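About Penry

Penry supplies and maintains storage bins for parts rooms, packing benches and small warehouses. The company is based in Prusholm and has a second site in Sernthorpe, where bins are cleaned, inspected and sorted for return. Both sites are open to customers by appointment.

What we do

Our work covers open-top bins, divider inserts, lids, label holders and the racks the bins stand on. We sell new bins, rent them by the month, and take back worn ones. Most customers use a mix of the three. A typical account starts with a site visit, during which we measure the shelving, list what is stored, and note how each item is picked up and put down. The last point matters more than most people expect. A bin that suits boxed goods can be a poor choice for round ones, which roll to the lowest point and stay there.

We do not design shelving and we do not install conveyor lines. If a customer needs either, we pass on our measurements to the contractor they choose.

History

The firm was started in 1944 as a repair shop for shipping crates. The original building in Prusholm is still in use and now holds the office, the measuring room and the spare parts counter. Crate repair ended when the work dried up, and the shop moved to metal trays and then to molded bins. The trays were dropped from the catalog some years ago, although we still hold a stock of handles and corner pieces for customers who have kept theirs.

The Sernthorpe site was added when rental returns outgrew the yard at Prusholm. It has a wash line, an inspection area with side lighting, and covered storage for bins waiting to go out.

The Ostum range

Ostum is our own line of deep rectangular bins. The range comes in five footprints, all of which fit the same racks. The walls slope inward toward the floor so that empty bins nest for transport. The slope takes away some floor area, and we publish the inside measurements at the rim and at the floor separately. Please use the floor figure when you work out how many boxes fit in the bottom layer.

Ostum bins are supplied in gray only. Other colors were tried and withdrawn. Gray hides very little, which we consider useful at inspection, and it gives a workable background for both pale and dark items. Customers who want color coding use the label holders, which clip to the rim and can be moved without tools.

How we grade used bins

Every returned bin is graded before it is offered again. Grade 1 bins have light marks and no damage to the rim. Grade 2 bins have visible scuffing on the floor and walls but hold their shape. Anything below that is taken out of rental.

Surface wear is the most common query we receive, so some detail may help. Scuffs come from normal use: box corners dragged along the floor, items dropped from the rim, loose parts shifting when the bin is moved. They tend to collect on the floor and on the lower part of the walls. Marks of this kind do not affect strength and do not lower a bin past Grade 2. Cracks, deep cuts and any lifting along the joint between wall and floor are treated differently — a bin with one of these is withdrawn the same day.
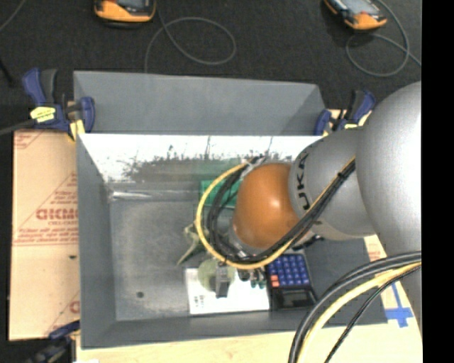 The inspector runs a gloved hand along each inside corner, then checks the rim against a straight edge. The bin is set on a flat table and pressed at each corner in turn to see if it rocks. Results go on a card that travels with the bin until it is sent out. Customers may ask for a copy of the card with any rental order.

Mixed loads

Many of our customers keep unlike items in one bin. We advise placing flat boxes and cards first, with rounded items on top where they can be reached from above. Filling to the rim slows picking and increases wear on the walls. We suggest leaving clear space of about 20 percent at the top, more if the contents are removed one at a time. Inserts are available for bins that must hold small parts along with larger ones, but they reduce the usable depth and should be ordered only after a trial.

People

Carys Kemeys manages the Prusholm office and handles new accounts, site visits and rental terms. She joined the company at the spare parts counter and still answers most technical questions about older fittings.

Glenys Jarman runs the Sernthorpe site. She wrote the current grading rules and trains the inspection staff. Requests for grading records, or disagreements about the condition of a returned bin, should be sent to her directly. Please quote the number molded under the rim.

Visits and orders

Sample bins can be borrowed for two weeks at no charge. We ask that they be used with your normal stock during that time, as an empty bin on a shelf tells you very little about fit or reach. Delivery is by our own van within the local area and by carrier elsewhere.

The rental price list was last revised on Mon 29 April. Orders placed before that date stay on the earlier terms until their renewal. Printed copies of the list are kept at both sites — the counter at Prusholm also has the full table of inside measurements.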